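3.2 Laundry sorting at the Arardale site

Of the chores we looked at, laundry is the one that machines have been slowest to take on. A dishwasher rack or a tray of bolts holds its shape while it is being handled. A shirt does not, and its outline in one trial says little about its outline in the next. The task used at Arardale was therefore kept simple: take one garment from a pile on a table and put it in the correct container. No folding was asked for. Figure 4 gives a side view of the work area.
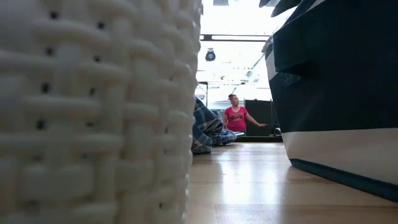 Figure 4. Side view across the tabletop, with a woven basket at left, a plaid cloth behind it and a person at the far side.

Both arms, the Trivico and the older Ginier, were given the same 29 garments. Containers were placed close together, as they would be in a small utility room, and this caused more trouble than we had planned for. Sleeves and trouser legs hung below the grip and caught on the rim of the first container while the arm was moving towards the second.
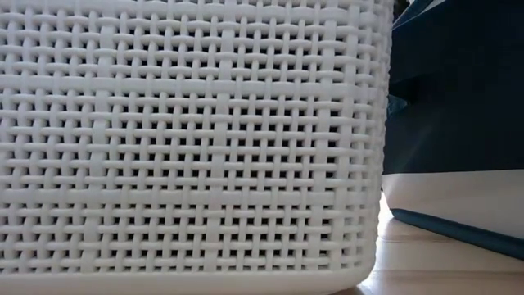 Raising the carrying height cured most of the catching but made each cycle slower. With the Mikkelsen planner switched on, the Trivico needed help on four garments and the Ginier on nine. Most of the calls for help came at the pile, before anything had been lifted, when the fingers closed on two layers of cloth at once. Patterned fabric was easier to tell from its neighbours than plain dark fabric, but crumpling hid the edges of both.

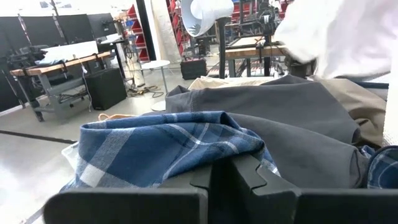

Figure 5. Wrist view of the gripper fingers at the pile, with blue plaid and dark grey garments.

We would not yet call this a chore that can be left to a machine. A person still had to stay within reach during every run.

Related items
Wiping and clearing tables: a comparison of 2 arms
Small-parts kitting on the shop floor
Grasp failures in layered cloth
Notes from the July workshop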